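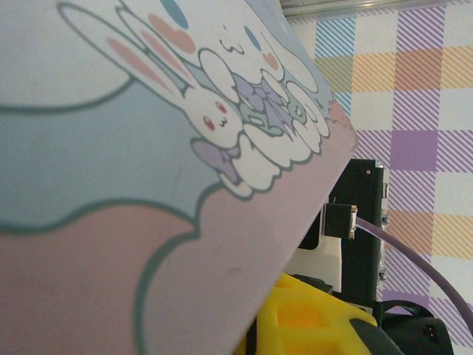 Ximeng Luo says the cartoon pouches always go first, and that anyone who wants one in October should get there before the doors open at 9 a.m.

The Greenwood school supply swap returns next month at the Mornamgate branch library, with a longer morning and a separate table for pencil pouches and small storage boxes. Last year 92 families took part. Most came with items left over from the spring — notebooks with a few pages used, markers, folders, pouches a child had outgrown. 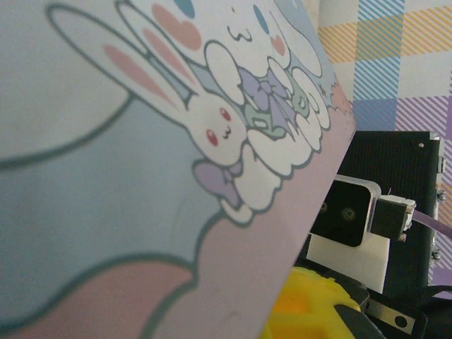

Rabbit print with a purple bow, in pastel colors.

Families can bring up to 1,000 pages of unused paper along with their other items, which will be sorted by size at the front desk. Pouches should be emptied and wiped out at home. Zippers need to close all the way. Last fall 23 pouches were set aside over stuck or missing pulls, and a sewing group from Dosov Street repaired most of them over the winter. Those will be back on the table this year.

Scuffs and faded prints are fine.

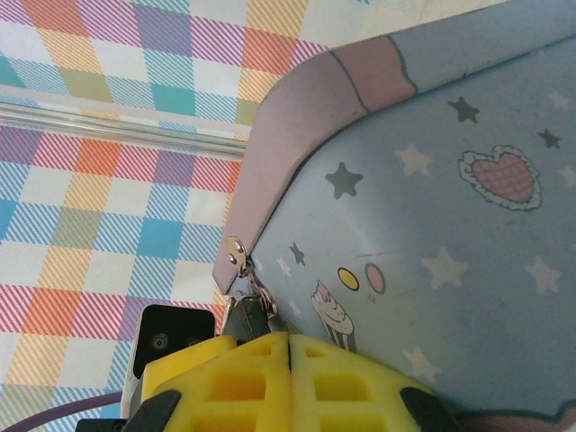 Do you have to bring something to take something? Each child can pick one item free, and after that it is a straight trade, one for one.

Small plastic boxes were added to the list after parents asked for a way to keep erasers and clips together. Clasero, the stationery shop next to the library, has given 53 of them, without labels. Lids must fit, and cracked boxes will be turned away.

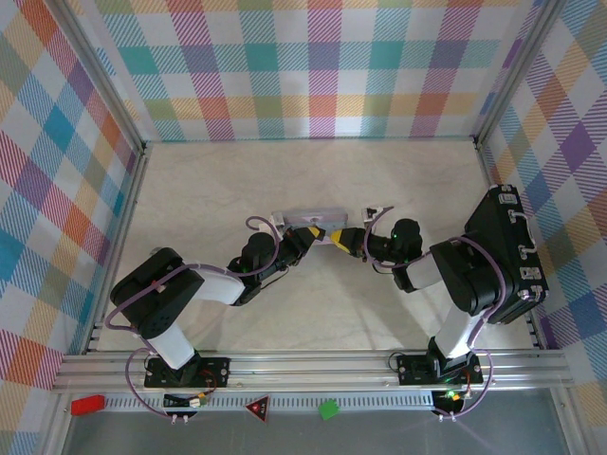
A small translucent box on a pale tabletop, with plaid panels behind.

The swap runs until 1 p.m. Drop-off starts the afternoon before, at the side entrance. Anything left at closing goes to the after-school room.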